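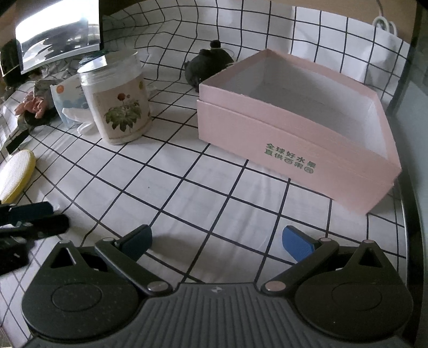
Ironing cotton tablecloths for the hall lunch

Pomgate
We've got a lunch for over 2,000 in August, spread across 9 sittings, and all the cloths come back from the laundry creased. They're checked cotton, so every fold shows in the lines. Is it worth hiring a roller press or should we just iron by hand?

Drekell22
Hire one. I did 10 cloths by hand for a christening and it took most of an evening. Spray them first and leave them rolled up for half an hour.

haddad_m
Disagree about the roller. Checks go crooked if you feed them in even slightly off, and then you've pressed the wonky line in. Steamer on the table, pull the corners, done.

Drekell22
Only if you rush it. Fold along a line and feed from the fold.

haddad_m
I did fold along a line. Still came out skewed. 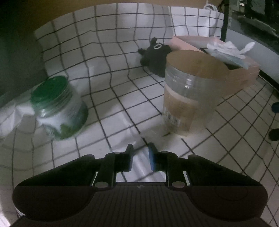 Jekton
Were they washed before they were cut and hemmed? Cotton shrinks more one way than the other, and if the hem was sewn off the grain no iron will square it up. Pull one from corner to corner while it's damp and see if it comes straight.

Pomgate
No idea, they came with the hall. Will try the damp pull tonight.

Drekell22
What's the hire quote, by the way?

Pomgate
Haven't had it yet. Two places to ring.

haddad_m
Ask if delivery is included. Ours wasn't, and the thing weighs a ton.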